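Filed under: Local Business / Food & Drink

Friday, November 19, 2021
By Corrado D'Amico

Gatier says its cup deposit will cut trash. The numbers are thin.

Starting in December, a coffee to go at any Gatier shop in Kikside will cost you a little more up front. The chain is adding a $2 deposit to every takeout drink, refunded when the cup comes back to the counter. Paper cups will still be there for people who ask, at no extra charge.

Gatier calls this "the end of the throwaway cup in Kikside." That's a big claim for a plan that keeps the throwaway cup on the shelf.
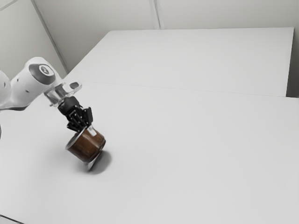 A small brown container held just over a white tabletop.

The case rests on a trial at the Zemport station shop this fall. The company says it lent out 1064 cups and that 93 percent of them were returned. It would not say how many of those drinks were sold to people who sat down and never left the building. It also would not say how long the trial ran, or what happened to paper cup orders at the shop during that time.

A spokeswoman told us the full results would be shared "when the time is right." We asked when that might be. She said she would check.

Then there is the washing. The cups will be trucked to Bortolotti, a dish cleaning firm on the far side of the river, and trucked back the next morning. Neither company has put out a figure for the fuel or the hot water. A cup that gets used many times can beat paper, but it has to be used many times, and so far we only have Gatier's word that it will be.

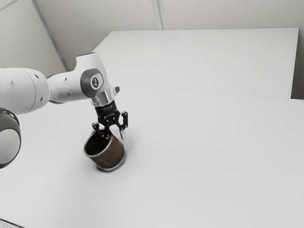

What happens to unclaimed deposits

Gatier keeps them. The terms give customers 30 days to bring a cup back, and after that the money belongs to the chain. The city has no rule on this and the mayor's office says it has no plans to write one.

The deposit does not apply to cold drinks, which are sold in plastic.

Comments (3)

marlene_k
So I pay two bucks extra for the same coffee and they hang on to it if I go on vacation. No thanks.

Route9Rider
I used the Zemport one every day and liked it fine. Lid leaks a bit. Give it a chance before you trash it

bthompson
93 percent of what though? Good question to ask. Please follow up in the spring.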